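Moving the drawer task to the new planner

5 November 2022

Since August I have been rewriting the motion planner for our two-arm table at Embridge. The old one planned both arms together, and a single request could take 41 seconds. I wanted something simpler.

Now each arm gets its own plan, and a small scheduler, which I named Pandimen, checks the two paths against each other in steps of 60 milliseconds. If they come too close, one arm waits. The left arm has priority near the drawer, and the right arm keeps low over its own half of the table.
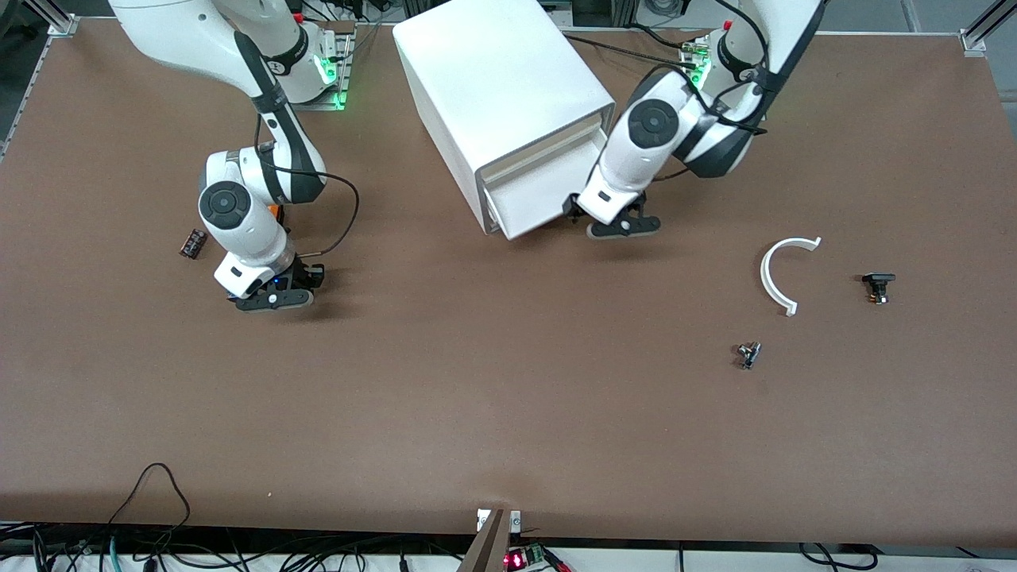 What still fails

I ran the task 200 times in simulation and 23 runs stopped with an error. Almost all of them have the same cause: the collision model of the drawer is updated too late. The planner still believes the drawer is closed, so it puts the fingers where the front panel already is.

My first idea was to make the safety margin bigger, but then the left gripper cannot get beside the drawer front at all. Next I will send the drawer position together with each planning request — a small change in the message, but many files to touch.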